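The Smallest Room: a gallery

Posted 2 November 2020

When we took on the house at Porel, the survey ran to 15 pages and the downstairs loo got a paragraph to itself. The word used was "tired". We have been tired ourselves ever since, but we do at last have a cloakroom you can send a guest into without first giving them a short talk.

This page gathers up what we have to show for it. The kitchen and the back bedroom have galleries of their own, both considerably longer and with more flattering light. If you came looking for the Ñahui rug, it's in the bedroom one, under the cat.

A few particulars, as people keep asking by email.

The room
It measures what it always measured. We did look into borrowing a foot or so from the cupboard under the stairs, and were quoted 2,878 pounds for the privilege, at which point we decided that knees were meant to be bent.

The walls
White. I brought home more than 15 little cards from Grivon in February, all of them white, and laid them along the hall floor for a week. Eusebio Valderrama, who did the plumbing and was not asked, stepped over them every morning and called them all "the white one". We bought the white one.

The toilet
The old one was avocado and came with the house, like the damp. Eusebio took it out in an afternoon and it then lived by the back gate until Easter, where it was much admired by the postman. I had a plan involving geraniums. I was outvoted.

Its replacement is a Cestalora, plain white ceramic, ordered after an argument about shape that I won't reopen. It was 394 pounds with delivery. You can spend 600 on one that closes its own lid, if lifting your arm has become a burden to you.
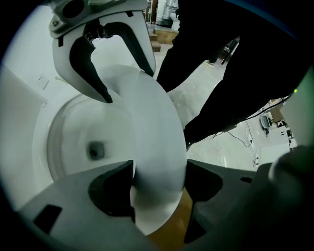 The new bowl, white on white. Still my favourite purchase of the year, and I bought a sofa.

Cleaning it is a pleasure after the avocado, which hid everything and forgave nothing. A curved rim and a smooth inside mean a quick go round with the brush and you can get on with your day. I use whatever is under the sink. Eusebio has views on bleach and will share them if you put the kettle on.

Still to do
The towel ring, which has been "this weekend" since the summer. A hook for the back of the door. The light pull, currently a length of string with a cotton reel on the end - temporary, in the sense that the pyramids are temporary.

Next gallery: the landing, or as much of it as has been plastered.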